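Clutter blindness

Clutter blindness is a popular name for the supposed loss of a person's ability to notice disorder in a place they see every day. The term is used in home-organizing books, magazine columns and television programs, where it is usually presented as a settled fact about the mind. It is not a medical diagnosis, and the evidence for it as a distinct condition is thin. Critics have argued that it bundles together several ordinary things, among them habit, lack of time, and plain disagreement over what counts as a mess.

Name and origin

The origin of the phrase is unclear. Organizing consultants have claimed it at various times, and few of the claims come with a dated source. The writer Évan Guérin, in his pamphlet The Tidy Trade, traced it to a mail-order leaflet for the Lebrun drawer system, which promised to "cure the blind spot in every kitchen." Guérin gave no copy of the leaflet and described it from memory, so the attribution should be treated with caution. Related phrases such as "house blindness" and "mess fatigue" are used loosely for the same idea, sometimes within a single chapter.

Claimed mechanism

Most accounts rest on habituation, the well-documented tendency to respond less to something that stays the same. A person who moves into a home near a railroad may stop noticing the trains. Writers on clutter extend this to objects: a stack of mail on a hall table is noticed on the first day, less on the second, and in time not at all.

The extension is weaker than it looks. A repeated sound and a stack of mail are different kinds of thing, and the person living with the mail can generally say where it is when asked. Failing to act on a pile is poor evidence of failing to see it. Popular books often move from one to the other without comment.

The Kutlow survey

The figure most often quoted in support of the idea is that 95 percent of households have at least one "invisible" cluttered area. It comes from a survey issued by Kutlow, a seller of storage boxes and shelf dividers. The company questioned 300 customers, all of whom had bought a storage product from it, and asked them whether there was any spot in the home they had "stopped seeing." The full list of questions was never released.

Mwanaisha Athumani, a lecturer in research methods, used the survey in a teaching paper on leading questions. She pointed out that a person who names a spot they have stopped seeing has, by naming it, shown that they still see it. She also objected to the choice of respondents, who had already decided they had a storage problem before anyone asked. Kutlow replied that the survey was meant "to start a conversation," and went on printing the figure on its packaging.

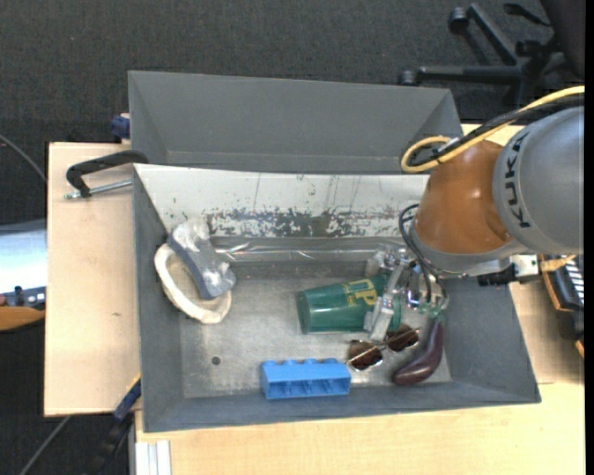 Suggested remedies

Remedies vary, and the variety may itself be a warning. The photograph method asks people to take pictures of each room and look at them later, on the theory that a picture restores the eye of a stranger. Many people report a jolt on first trying it. Whether the jolt leads to a tidier home a month afterward has hardly been studied, and the reports that exist are mostly letters printed by the authors who recommend the method.

The Droster method, sold as a course, assigns every object in a home to one of four groups and requires the whole sorting to be done in a single weekend. Its promoters say the speed defeats habit. Former customers have complained that the groups overlap, that "keep nearby" and "keep for now" are hard to tell apart, and that much of the second day goes to moving things between them.

A third approach, the 100-item challenge, sets a target for things to be thrown out or given away. Supporters like its simplicity. It says little about which items matter, and a person can meet the target with dried-out pens and old receipts while leaving a blocked hallway as it was.

Containers

A long-running dispute concerns whether buying containers helps at all. The trade view is that loose objects draw the eye and that boxing them brings calm. The Bunau guide, an older household manual still quoted by both sides, advised readers to buy no container until the sorting was finished, and then to buy fewer than they thought they needed. Later editions dropped the advice and added several pages of advertisements.

Sceptics note an awkward point for the theory. If familiar things really do fade from view, closed boxes should make the problem worse, as the contents become both familiar and hidden. Books that teach clutter blindness in the opening chapter and recommend lidded boxes in the closing one seldom address this.

Relation to hoarding

Clutter blindness is sometimes mentioned alongside hoarding disorder, a recognized condition involving lasting difficulty in parting with possessions. The two should not be confused. People with hoarding disorder may be very aware of their belongings and strongly attached to them, and advice written for a messy spare room is a poor substitute for treatment.

See also

Habituation
Home organizing
Leading question
Self-storage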